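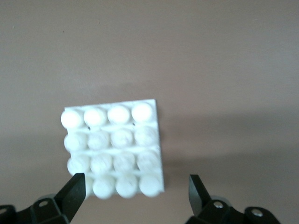 Figure 3. Square white plate with sixteen round-topped pegs in a four-by-four grid.

4. Spacing, Grouping and the Recall of Position

4.1 Background

The preceding section dealt with recall of items whose order was given by a spoken list. This section turns to recall of position, that is, the ability of a person to say where in a regular layout an item was placed after the item has been taken away. Regular layouts are common in daily life. Seats in a hall, mailboxes in a lobby, drawers in a pharmacy and beds in a garden plot all ask the user to find one place among many that look the same. Errors in such settings are rarely spread evenly. People tend to choose a place next to the correct one, and they tend to do so in one direction more than in another.

Two accounts of this pattern have been offered. Under the first, which we call the edge account, a person stores the distance from the nearest outer border of the layout. Places along the border are then recalled well, and places toward the middle poorly. Under the second, which we call the row account, a person first stores the row and then a place within it. Errors should then fall mostly along the row, and errors that cross from one row to another should be uncommon even near the middle. The two accounts make similar predictions for very small layouts and differ more as the layout grows.

Grids of equal rows and columns, such as the one in Figure 3, are useful for stating the problem because neither direction is longer than the other. Most layouts that people use at work are less even. The study reported here was carried out on storage walls in working buildings, where the number of columns was greater than the number of rows, and the results should be read with that difference in mind.

4.2 Sites and participants

Data were gathered at two sites. The first was the Prallamlow records office, which holds paper files in open shelving divided into equal compartments. The second was the parts counter of the Ertürk repair works, which uses a wall of closed drawers with no printed labels on the front. Both sites had used the same furniture for several years before the study began, and neither changed its layout while the study was under way.

In all, 264 adults took part. Each was a current employee of one of the two sites or a visitor who had agreed to take part on arrival. Employees who had helped to plan the layout of either wall were left out. Participants were told that the study concerned storage and that their individual scores would not be shared with their employer. Sessions were held in the morning, before the counters opened to the public, and the work was finished in September.

4.3 Procedure

Each participant stood at a line marked on the floor in front of the wall. A member of the study team placed a card in one compartment or drawer while the participant watched. The participant then turned away and read aloud from a short printed text for 50 seconds. On turning back, the participant pointed to the place where the card had been put. The answer was recorded as a row and a column, and the card was removed before the next trial whether or not the answer was correct. No feedback was given until the session was over.

Target places were drawn from the full wall, with the limit that no place was used twice for the same person. Places above shoulder height were included at both sites. An earlier trial version of the procedure had left these out, and comments from the staff at Prallamlow led us to restore them, as the upper shelves were those the staff found hardest to use.

Half of the participants at each site worked with the wall as it stood. For the other half, strips of Bremex matte tape were fixed along the gaps between rows, so that the rows were set apart more clearly than the columns. The tape was the same color as the furniture at Prallamlow and slightly darker than the furniture at Ertürk. The difference could not be avoided with the materials on hand, and we return to it in Section 4.5.

4.4 Results

After incomplete sessions were removed, 3,000 trials remained for analysis. Most answers were correct. Among the incorrect answers, the largest group named a place directly beside the target, and only a small share fell more than two places away in any direction.

On the unmarked walls, errors followed the pattern expected under the edge account. Recall was best along the outer columns and weakest in the middle of the wall. Errors along a row and errors across rows occurred at similar rates once the greater number of columns had been allowed for. Places in the top row were recalled less well than those in the bottom row. The edge account does not predict this, and we take it to reflect viewing height.

On the walls with marked rows, the pattern changed. Errors across rows became less frequent at both sites, and the change was largest in the middle rows. Errors along a row did not become less frequent. At the Ertürk site they rose slightly, so that the overall gain from marking the rows was smaller there than at Prallamlow. Participants who gave their answers quickly showed the same pattern as those who took longer.

Length of service had a smaller effect than had been expected. Employees with at least 5 years at the site did better than visitors on the unmarked wall, but the two groups could not be told apart once the rows had been marked.

4.5 Discussion

The results do not favor one account in all conditions. People appear to use the outer border when the wall offers nothing else, and to use the row when the rows are easy to see. This agrees in part with the Kellel survey of library shelving, in which readers returned books to the right shelf far more often than to the right place on the shelf. The Kellel data came from longer shelves and from a task in which the reader was not being tested, and a close comparison would be unwise.

The rise in errors along the row at Ertürk deserves further study. One reading is that attention given to the row is taken from the column. Another is that the darker tape drew the eye more strongly than was intended. The present design cannot separate the two. A further test in which the columns alone are marked, using tape matched to the furniture, would help to do so.

For those who manage storage of this kind, the practical meaning is limited but clear. Marking the rows of a large unlabeled wall reduces errors between rows, and it helps new users most. It should not be expected to replace labels where a wrong choice would be costly. The question of how labels and spacing work together is taken up in Section 5.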